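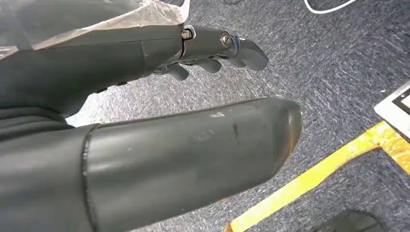
4.2 Folds and creases in used sheeting

Thin plastic sheeting was the most common wrapping in the Hurndale storage rooms. We logged 700 pieces over 11 visits, and most had been used more than once. Staff pulled a sheet off, bundled it up and left it on a shelf or in a bin until the next item needed covering.

Figure 4. Crinkled translucent plastic sheet, whitish, with light catching on the folds.

Creases matter for two reasons. They scatter light, so a label under the sheet is harder to read, and they keep the sheet from lying flat against what it covers. The creasing visible in Figure 4 is of the kind we coded as "crinkled". Sheets with a single fold line were coded separately, following Mok.

At the Brevden site, sheets were rolled onto a tube after use. Only 7 pieces there were coded as crinkled. We did not measure the thickness of the plastic or record the colour of each piece, and the grey rubber-backed covers kept at Brevden were left out of the count.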